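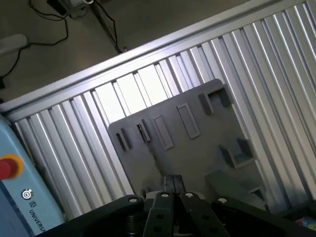 Sohail Rind
Product Documentation, Grullport

Home | Jewelry Storage | Manuals | Spare Parts | Contact

Section 3. Hanging the Bråten jewelry cabinet on a wall

Read this section through before drilling. Section 2 covers the over-the-door brackets. Don't use both mounting methods on the same cabinet.

You will need a drill, a level, a pencil, a Phillips screwdriver and the bag marked B from the hardware box. The anchors in bag B are for drywall. For brick or concrete, buy masonry anchors to fit the screws.

CAUTION: The cabinet is heavy at the front when the door is open. Have a second person hold it through steps 4 and 5.

1. Take out the necklace bar and both drawers. Leave the mirror film on for now.

2. Hold the paper template against the wall at the height you want. The line marked M is the middle of the mirror. Most people set it at eye level. Check the template with the level and mark the 2 upper holes.

3. Drill the holes and push the anchors in until they are flush. Drive the screws, leaving 5 mm showing behind each head.

4. Lift the cabinet over the screw heads and let it drop into the keyhole slots. Pull down gently. It should not move.

5. Open the door and drive the safety screw through the back panel, below the ring tray. Hand-tighten only.

Note: If the door swings open by itself, the cabinet is leaning forward. Back the upper screws out, fit the felt pads from bag B behind the lower corners, and hang it again.

6. Put the drawers and necklace bar back. Peel off the mirror film from a top corner.

Fitting the lock

The Bråten ships with the Jirnix cam lock and 2 keys. Turn the cam to the left before closing the door for the first time. Write down the number stamped on the key. We can't supply a replacement without it.

CAUTION: Do not load the necklace bar with more than 500 g. Heavy chains and belts go in the bottom drawer.

Owners of the older Braserer cabinet should use the template from their own box. The hole spacing is different.

Next: Section 4, Lights and batteries

Last updated: June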